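Matte white benchtops and tables mark for two reasons: residue left by the cleaner, and fine abrasion from the cloth. Both show as grey patches in side light and both are avoidable. The method below suits sealed matte surfaces in pale colours. It does not suit oiled timber or unsealed stone.

## Routine clean

1. Clear the surface and brush off grit with a dry, soft brush. Dragging grit under a damp cloth does most of the scratching.
2. Mix 5 mL of plain dish detergent into 1 L of warm water. More detergent leaves a film.
3. Wipe with a wrung-out microfibre cloth in straight, overlapping passes, long side first.
4. Wipe again with clean water and a second cloth.
5. Dry at once with a flat-weave tea towel.

Avoid cream cleansers, melamine sponges and anything sold as a polish. Melamine is a mild abrasive and will burnish a matte finish to a semi-gloss patch that can't be reversed at home.
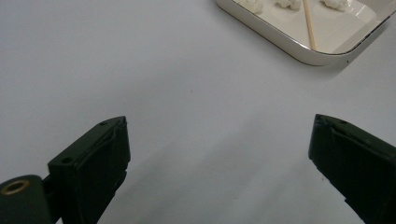

*Stirkavel Home Notes, page 56*

## Telling a shadow from a stain

A broad, soft grey area on a white top is often only shadow. Check before treating it:

- Move the lamp, or stand on the other side of the table. A shadow shifts or fades. A stain stays put.
- Lay a sheet of white copy paper half over the area. If the grey continues across the paper, the surface is clean.
- Repeat in daylight at mid-morning. Warm globes hide a faint yellow cast and cool ones exaggerate grey.

## Marks that remain

**Rubber or plastic scuffs.** Rub lightly with a white vinyl eraser, then wipe. Coloured erasers can transfer dye.

**Pencil.** Same eraser, no water until the graphite is off.

**Grease.** Undiluted dish detergent on a damp cloth, left for 90 seconds, then two rinses.

**Metal marks from pans or tools.** These are deposits of metal, usually grey and thin. Try a paste of bicarb soda and water with a fingertip, no cloth, on a hidden corner first. Stop if the sheen changes.

## Keeping tools off the finish

Put a cutting mat or a folded towel under anything with exposed screws or hard corners. Felt pads need checking every few months, as they collect grit and then behave like sandpaper. Lift items to move them.

See page 60 for chipped edges.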